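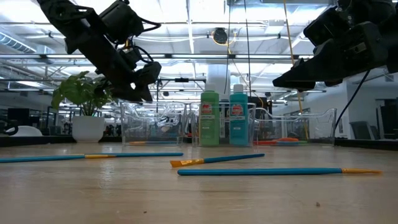 붓은 세워서 말리면 안 된다고, 물이 금속 띠 안으로 내려가 접착부터 무너진다고 어제 저녁에 올린 글 밑에 댓글이 달려 있었다. 닉네임은 Plila. 눕혀서 말리되 털끝은 상판에 닿지 않게 하라는 말도 덧붙였다. 앞부분은 맞는 말이다. 뒷부분은 받침이 있어야 하는데 지금은 없다. 일단 눕혀 두는 데까지만 따르기로 했다.

월요일. 오전은 도구 정리에 썼다.

파란 자루 붓 세 자루를 상판에 눕혀 놓고 하나씩 점검했다. 항목은 털 빠짐, 금속 띠의 유격, 자루 도장 상태. 띠를 엄지와 검지로 잡고 자루를 좌우로 비틀어 본다. 한 자루에서 미세하게 도는 느낌이 있었다. 아직 쓸 수는 있으나 넓은 면을 칠할 때는 제외한다. 나머지 두 자루는 이상 없음. 주황색 기가 남은 털은 미지근한 물과 비누로 두 번 더 빨아 볼 것. 뜨거운 물은 접착제 때문에 쓰지 않는다.

투명 통은 상판 뒤쪽에 나란히 세 개를 두는 것으로 정했다. 전에는 서랍에 넣었는데 꺼낼 때마다 내용물이 섞였고, 뚜껑 있는 불투명 통은 열어 보기 전에는 뭐가 들었는지 몰랐다. 가운데 통은 물감 전용. 초록과 청록, 둘 다 흰 뚜껑이고 세워서 보관한다. 눕히면 뚜껑 나사산에 물감이 끼어 굳는다. 지난번 Stumel 것도 그렇게 굳어서 펜치로 열었다. 오른쪽의 길고 낮은 통에는 주황색 자루 도구를 넣었다. 길이가 있는 물건은 여기로 보낸다. 왼쪽 통은 납작한 것 자리인데 용도가 애매하다. 이번 주는 그대로 두고 본다.

초록과 청록은 조명에 따라 구분이 잘 안 된다. 천장등만 켜고 칠한 6번 시편을 낮에 창가에서 다시 보니 청록 쪽이 예상보다 파랬다. 시편 뒷면에 조명 조건을 적기로 한다. 6번부터 소급 적용. 그 앞의 것은 기록이 없으니 포기.

상판 광택도 문제다. 천장등이 길게 비쳐서 젖은 자리와 마른 자리를 눈으로 가리기 어렵다. 손등으로 대 보는 것이 빠르다. 무광 매트를 깔까 하다가 Mirance 재단 매트 가격을 보고 보류했다. 회색 도화지로 대신해 볼 생각.

오후에는 희석 비율을 다시 쟀다. 물감 30 g에 물을 조금씩 넣으며 붓이 끌리지 않는 지점을 찾는 방식이다. 초록이 청록보다 물을 더 먹는다. 같은 회사 것인데도 점도가 다르다. 수치는 작업 노트에 따로 적었고, 재현되는지는 한 번 더 해 봐야 안다. 저울 영점이 중간에 한 번 흔들려서 두 번째 측정값은 버렸다.

저녁에 댓글에 답을 썼다. 눕혀서 말리고 있다, 받침은 나무젓가락에 홈을 파서 만들어 볼 예정이다, 라고 적었다. 금방 다시 답이 왔다. 젓가락은 굴러가니 각재가 낫다고 한다. 일리가 있다. 자투리 각재는 베란다 상자에 있을 것이다.

내일 할 일
각재 찾아서 홈 간격 표시
도는 붓에 표시 테이프 감기
왼쪽 통 라벨 문구 정하기
Bang에 붓 비누 재고 문의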